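Wood grain

Wood grain is the direction, arrangement and appearance of the fibers in a piece of wood. The word is used loosely. A carpenter may use it for the direction in which the fibers run, a furniture buyer for the pattern of lines on a surface, and a finisher for the size of the pores. In technical writing the three are usually kept apart under the names grain, figure and texture.

Origin

A tree adds a layer of new wood each year just under the bark. In climates with a cold or dry season, growth is fast early in the season and slows toward the end. The early part of the layer, called earlywood, has larger cells with thin walls and is often paler. The later part, latewood, has smaller cells with thicker walls and is usually darker and harder. One band of each makes up a growth ring.

In tropical regions without a marked season, rings may be faint or missing. Some trees there form several bands in a single year, others none that can be seen without a lens.

The width of the rings depends on the species, the age of the tree, rainfall, soil and how much light reaches the crown. A tree in a crowded stand often has narrow rings for decades and then wider ones after its neighbors fall or are cut. In the hill forests above Brerness, where spruce grows slowly on thin soil, boards with more than 50 rings across their width are common.

Effect of sawing

The same log gives different patterns depending on how it is cut. The main cuts are as follows.

Plain-sawn (flat-sawn) boards are cut so that the rings meet the face at a low angle. The face shows arches, loops and wavy lines, sometimes called cathedral grain. This method wastes little wood and gives wide boards, but the boards are more likely to cup as they dry.

Quarter-sawn boards are cut so that the rings meet the face at close to a right angle. The lines are straight and nearly parallel. In oak, this cut also exposes the rays, which appear as shiny flakes. Quarter-sawn boards shrink less across their width.

Rift-sawn boards fall between the two. They have straight lines and few ray flakes, and are often chosen for table legs, where adjoining faces are expected to look alike.
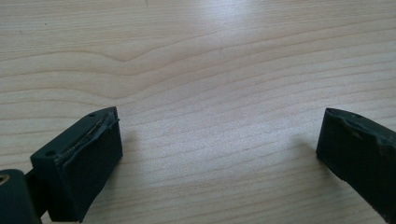 Veneer adds further choices. Rotary-cut veneer is peeled from a turning log in one long sheet and tends to have broad, irregular patterns. Sliced veneer is cut from a block and looks more like sawn lumber. Sheets taken one after another can be laid as mirror images, a practice known as book matching.

Types of grain

Straight grain runs parallel to the length of the tree and is the easiest to work. Spiral grain winds around the trunk. Interlocked grain changes direction from one group of layers to the next and gives a ribbon effect on quarter-sawn faces. Wavy grain rises and falls in short, regular waves and is valued in maple for the backs of violins. Irregular grain is found near knots, forks and healed wounds.

Working with grain

Planing with the grain means cutting in the direction in which the fibers rise toward the surface. Planing against it lifts the fibers and causes tear-out. Wood splits readily along the grain and is much weaker in tension across it, so shelves, rungs and tool handles are made with the fibers running lengthwise.

Water-based finishes swell the surface fibers and leave the wood rough. The surface is commonly dampened, left to dry and sanded lightly before the first coat. Stain soaks deeper into end grain than into face grain and makes it darker.

Imitation

Painting plain surfaces to look like costlier wood is known as graining. In Drasemier the craft was taught as a separate branch of house painting, and doors grained to resemble oak survive in many of the older houses. The painter laid a dark glaze over a pale ground and drew steel or rubber combs through it while it was wet. Printed papers and films later took over most of this work.

See also

Dendrochronology
Knot (wood)
Lumber
Marquetry
Veneer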